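Re: [tolbridge-swap] Table clearance, again

On Wednesday, January 8, 2020, the list owner wrote:
> Would whoever has the long table by the curtains
> please say what is up for grabs and what is not?
> I have had 4 emails about the plush toys alone.

Fair enough. The toys are up for grabs, box included. They came from the Bekis sale in August and my household has reached its limit.

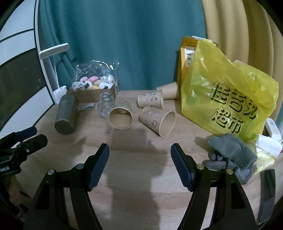
Plush toys in their box, by the teal curtain.

The desk lamp stays. I've been asked twice and I'm running out of polite ways to say it. The dark gray bottle is free to anyone who'll use it – I own 2 more and drink from neither.

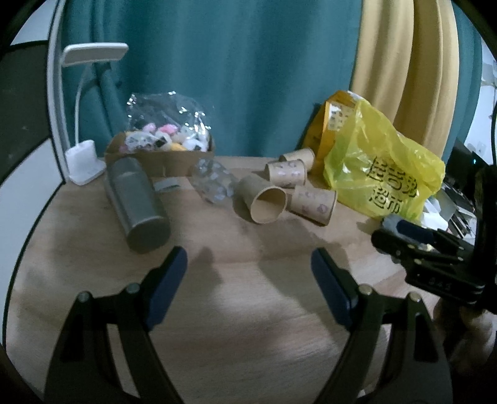
Paper cups go to the Kuzmenko Hall kitchen, where I'm told there's always a shortage, despite the 954 we bought last time. Pickup is any evening after 6:30. Bring your own bag, and please reply to me off-list.

--
tolbridge-swap: to unsubscribe, send a blank message with "leave" in the subject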